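# Skaldale open storage bin, teal

Reviewed for the shop page by Mamta Pathak. Price and stock are on the till card, and the bin comes in teal only. The supplier lists other colours and we've never been sent one.

We put our own notes on every product page because the maker's notes are usually no use. Skaldale's leaflet calls this a "complete tidying system". It's a plastic bin. You put things in it and later you take them out again. Whether your house is tidier at the end depends on who lives there.

## What you get

One large bin with smooth, see-through-ish walls in a strong turquoise. No lid, no wheels, no label holder. The leaflet shows a lid. The lid is a separate line, and when I rang to ask about it I was told it was "coming in March", which I was also told the year before.

The colour is brighter than the catalogue makes it look. If you want something that fades into a corner, buy a grey one from somebody else.

## What the maker claims, and what we think

**"See what's inside at a glance."** Up to a point. The plastic lets light through, so you can tell whether the bin is full or nearly empty. You can't tell a toy car from a sock. Ritu Rajput in our Yadav Street branch held one up to the window and could make out a shape, which she guessed was a shoe. It was a hairbrush.

**"Tested to 1000 fills."** Filled with what? By whom? I asked and got the leaflet sent to me a second time. I'd ignore this one completely.

**"Wipe clean."** True, and I have no quarrel with it. Felt pen comes off with washing-up liquid if you get to it the same day. Glitter glue needs a fingernail. Stickers leave a mark, whatever the sticker packet says.

**"Stacks for easy storage."** Empty bins sit inside each other well enough. They also grip each other, and pulling four of them apart is a two-person job. Full bins should not be stacked at all. There's nothing for the upper one to rest on except what's in the lower one.

**"Kind to floors and tables."** The base is fine on wood when you lift the bin. Drag it with a bit of grit underneath and you'll have a scratch, same as with anything else.

## What it's good for

- Balls, plastic eggs, stacking cups and other light toys that won't stay on a shelf
- Empty plant pots, if you knock the compost out first
- Dressing-up clothes
- Swimming things, as long as you hang the towels up

## What it's poor for

- Books. The weight is the trouble, and the corners get bent
- Jigsaws, or anything with small parts that must stay together
- Building bricks, unless you enjoy tipping the whole lot out to find one piece
- Anything you don't want a toddler to reach

## Sorting with it

People buy one bin, put everything in it, and come back to say it doesn't work. Trilok Nautiyal, who runs the after-school room on Raser Lane, bought 16 for his shelves and still uses most of them. He keeps one sort of thing in each, and there's always a spare for whatever is left on the tables at home time. His view is that the spare is the only one the children use willingly. I believe him.

If you only want one, use it as a sweep-up bin. Clear the table into it, then deal with the contents when you've had a cup of tea. It's a decent bin for that.

## Compared with the Clustine

The Clustine tub is the other one we stock. It has handles, costs more and is softer in the wall, so it bulges when full. I prefer the Skaldale on a table and the Clustine for carrying upstairs. Ysaline Riviere on our returns desk would like it known that the Clustine's handles are what come back to her most often.

## Ordering and returns

Quote stock number 1169. Bins can be collected from either branch. Returns are accepted if the bin is clean and hasn't had a hole drilled in it. Delali Boateng deals with orders for schools and nurseries, and she's at her desk until 3 pm.

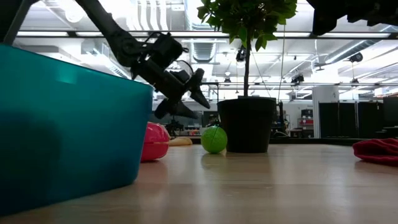 **Can I keep outdoor toys in it over the winter?**

Keep it in a shed or porch if you do. With no lid it will collect rain, and we wouldn't trust the plastic through a hard frost with a full load in it.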